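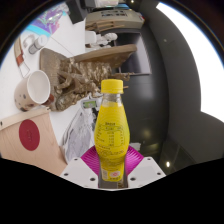 Clirside Endorsement Wordings

Data card, release 4

Summary

Clirside is a set of additional insured endorsements and the policy clauses they modify, marked up at the level of the sentence. The wordings come from commercial general liability, umbrella and contractor's pollution forms. The set was built to test clause-matching software on one narrow question: given an endorsement, which parts of the base policy does it change, and for whom?

It is maintained by the wordings group at Clallimmont. Markup was done jointly with Arancibia, which also supplied the conversion scripts.

Contents

endorsements/ holds one plain text file per endorsement, UTF-8, with line breaks kept from the source form.
base/ holds the base policy forms. There are 26 of them.
links.csv connects endorsement sentences to base policy sentences.
labels.csv gives one label per endorsement sentence.
notes/ has the markup guide and the change log.

File names begin with the form family (cgl, umb, cpl), then a serial number. Serial numbers are not reused when a file is withdrawn, so there are gaps.

Fields in links.csv

end_id: endorsement file name without extension.
end_sent: sentence number, counting from 1.
base_id: base form file name without extension.
base_sent: sentence number in the base form. Empty if the endorsement sentence adds something with no match in the base form.
relation: one of adds, narrows, replaces, deletes.
party: named, additional, both, unclear.

Labels

The label scheme has 36 values, listed in full in notes/guide.txt. Most fall under grant of status, scope of operations, completed operations, limits, primary and noncontributory wording, notice, and cancellation. The value "arising" covers causal wording such as "arising out of," "caused in whole or in part by" and "with respect to." These phrases are kept as separate subvalues. Merging them loses the distinction most users want, and courts do not read them alike.

A sentence that does two jobs gets the label of the operative verb. The second job goes in the secondary column, which is blank in most rows.

How the markup was done

Each endorsement was read by 2 annotators working apart. Disagreements on relation or party went to a third reader whose decision is final in the file. The original pair of readings is kept in notes/raw for anyone who wants to compute agreement on a different basis. Annotators saw the endorsement and the base form only. They did not see certificates of insurance, the underlying construction contract or any claim file.

Sentence splitting was automatic, then corrected by hand. Numbered subparagraphs count as sentences even where they are grammatically fragments. Schedules are kept, with party names replaced by SCHED_NAME and project addresses by SCHED_LOC.

Known problems

Several umbrella forms follow the underlying policy by reference. Links for these point to the umbrella form itself and do not reach through to the CGL form underneath.

The party value "unclear" is overused in cpl files marked before March. A second pass is under way.

Manuscript endorsements are underrepresented. Almost everything in the set is a printed form or a light edit of one, and results on heavily negotiated wording will be worse than results here suggest.

Smart quotes in base/ were normalized. Those in endorsements/ were not. Strip them before string matching.

Suitable and unsuitable uses

The set can be used to test retrieval, clause alignment and change detection. It should not be used to predict whether coverage will be owed on a given loss. Labels record what a sentence does inside the form. They say nothing about how a court in any state or province would read it, and no case law was consulted in the markup.

Loading

The Virnen loader reads the folder as is. Without it, read both CSV files with a comma delimiter and double quotes, header in row one. Join on end_id and end_sent. Do not sort on end_id as text and expect form order; use order.txt.

Changes in release 4

Added the contractor's pollution family.
Split "limits" into per occurrence and aggregate.
Removed duplicate base forms that differed only in the footer.
Fixed sentence offsets in cgl files with two-column schedules.

Corrections

Send the file name, the sentence number and the proposed value to the wordings group. Corrections are applied at the next release and recorded in notes/changes.txt.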